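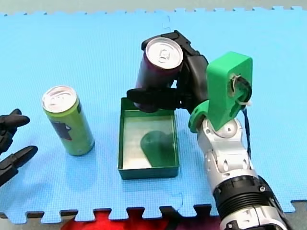 Photo: Plaldale College media store

Music Production 2, handout for week 6: the remix

A remix starts from parts of a finished recording. You will be given the stems for Flania, a vocal track in A minor, and you will hand in one club version. The vocal must stay recognisable. Everything else may go.

Check the tempo before you import anything. The original sits well below club speed, and stretching a voice too far leaves it grainy, most of all on long vowels. If it sounds bad, try the vocal at half time over a faster beat.

Build the drop first, then work backwards to the intro. DJs need a plain drum section at each end to mix with, so leave 16 bars without melody or voice.

Low end: cut the vocal below 100 Hz, keep the bass in mono, and let the kick duck it slightly. Compare your mix with Marquez, the reference track in the shared folder, at the same loudness.
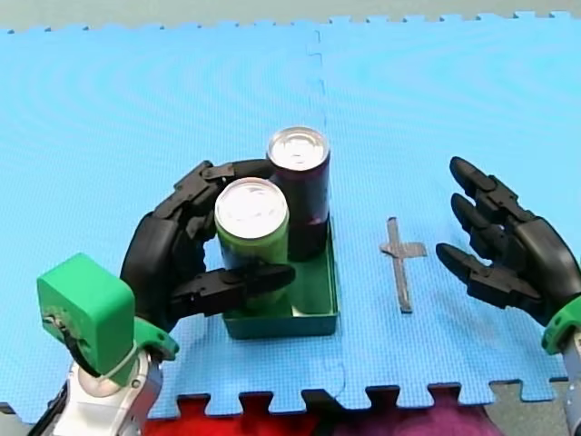
A student from last year's group wrote in the feedback that the reference track was the most useful part, and that she would have saved two evenings by matching the levels before touching the EQ. She also asked for the stems to come without reverb. They now do.

Rights: a remix made for class may not be uploaded or sold. A release needs written permission from the label, which for these stems is Brarkex.

Hand in a WAV file and your project folder by Wednesday, room 621. The remix counts for 50 per cent of the unit mark.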